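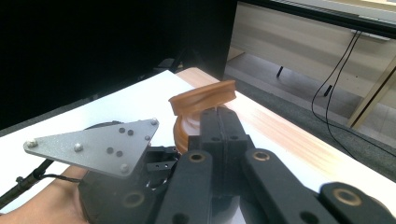
The hand-held gripper closed on one of the orange plastic parts.

How to run a hands-on gripper table at your open day

We opened the workshop at Prustholm to the public in September, and the gripper table had a queue from the first half hour until we started stacking chairs. People love squeezing a thing and feeling it grab! If you have a hand-held gripper and a spare stretch of table, you can put on the same demonstration, and these are the steps we followed, with the changes I'd make next time.

What you need

A hand-held gripper with its cable and a charged or mains supply
A table you can walk all the way round
A small set of objects to pick up
A tray for objects waiting their turn
Tape for the floor and for the cable
Two people, one at the table and one with the queue

Step 1: Choose the objects

Start with this, a good week ahead, as it takes longer than you'd think. We began with a box of whatever was in the drawers and threw most of it out after trying it. Cubes are dull after the second go. The parts that got people talking had awkward shapes, like the translucent orange piece with a wavy band on top and a rounded, ridged base. Do you go for the band or the base? Everybody has an opinion, and children will argue it out with complete strangers.

Try every object yourself from several directions before it goes on the tray. Leave out anything with a sharp edge, anything small enough to swallow, and anything you'd be sad to see dropped. Put two of your favourites aside as spares.

Step 2: Set up the table

A plain, pale surface works very well because the fingers and the object stand out against it, and people at the back can follow along. Keep laptops and mugs away from the picking area. Run the cable off the side where the operator stands and tape it wherever it reaches the floor. Leave enough slack for a tall adult to lift the gripper to chest height (we didn't, and spent the first ten minutes re-taping).

Mark a line on the floor for the queue. Ours was 2 metres back, which felt stingy on paper and was fine on the day.

Step 3: Show it once, slowly

Audrey-Anne Petrenko ran our table and she has a lovely way of doing this. She closes the gripper on nothing first, so that everyone can see how the arms swing and bring the finger pads together. Point out the pivots and the brass-coloured rings in them. Then pick something up, hold it still and let people lean in. Keep your talk under a minute. They want their turn.

Step 4: Hand it over

Ask the visitor to hold the gripper in one hand, clear of the fingers and the moving arms, and to rest the other hand on the table. Then:

Bring the pads level with the object.
Close gently until both pads touch.
Squeeze a little more and wait a second.
Lift straight up.
Lower it to the table before letting go.

Most people rush the third step. Let them! A dropped part is the quickest way to learn what a firm grip feels like, and the second attempt is nearly always better. For younger children, hold the weight of the gripper yourself and let them do the closing.

Step 5: Make it a challenge

Once someone has managed a plain lift, offer them something harder. Turn the object on its side, or ask for it to be placed on a sticker. We had a game called Grivel, which is only moving a part from one sticker to another and back again, and the best time all afternoon was 21 seconds, by a girl who then went straight to the back of the queue to try and beat it.

Step 6: Check the gripper between groups

Stop every so often and look it over. Wipe the pads, check that the screws on the mounting plate haven't worked loose and follow the cable along with your fingers to feel for kinks. Switch the power off before you touch anything near the pivots.

What I'd change

We logged 281 turns on the clicker, and the queue still got too long after lunch. A second table would have helped, even one with just the objects to handle. I'd also bring a chair for the person running it. And print more of the sheets explaining what the parts are called, as ours had gone by three o'clock and people were still asking for them while we packed up.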